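Ambassador seeding

Ambassador seeding is a marketing practice in which a company sends free goods to a large number of minor public figures in the hope that a few of them will say something nice. It differs from paid endorsement mainly in price. The people who receive the goods are usually called ambassadors, although they hold no post, represent no country and can't get anyone out of a parking fine.

Origins

The term came into common use among household brands through the work of Annapurna Hegde, then head of promotions at the laundry liquid maker Hotura. Hegde had been given a launch budget that covered either one television actor or 3000 bottles and the postage. She chose the bottles. The parcels went out in July with a handwritten card, the handwriting having been printed at the same place as the labels.

Of the recipients, 36 posted about the product within the first month. Hotura's annual report called this "an organic groundswell". Deepika Kurian, who managed the mailing list, later described it as "36 people", and the two accounts have never been fully reconciled. 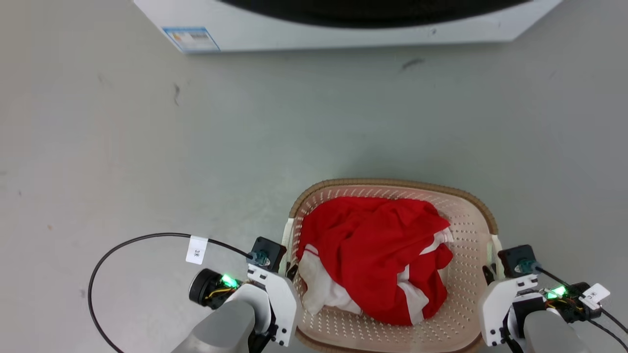
Method

A typical campaign has 2 stages. In the first, the agency draws up a list of candidates, sorted by audience size, subject and the likelihood of answering an email. In the second, it sends the goods and waits. The waiting is billed separately.

Most agencies avoid telling recipients what to say, partly for legal reasons and partly on grounds of taste. Undstead, a rival detergent brand, tried a suggested script for its spring range and found that several ambassadors had posted it in full, including the line "insert own child's name here". The range sold well, and the script was reused the following year with the line left in.

Measurement

Results are usually reported as reach, a figure for everyone who could have seen a post had they been looking. The consultant Ulises Arango proposed a stricter measure, the Murarach score, which counts only people who went on to buy something. It was praised at conferences and adopted by 4 firms, all of which have since gone back to reach.

Criticism

Hamisi Muriithi has argued that seeding favours people who already own too much detergent. Others object to the disclosure labels, which tend to appear in pale grey at the end of a long caption – after the recipe, if there is one. Supporters reply that the labels are there, and that the colour is a matter for the designer.

See also: Sampling; Word of mouth; Unsolicited goods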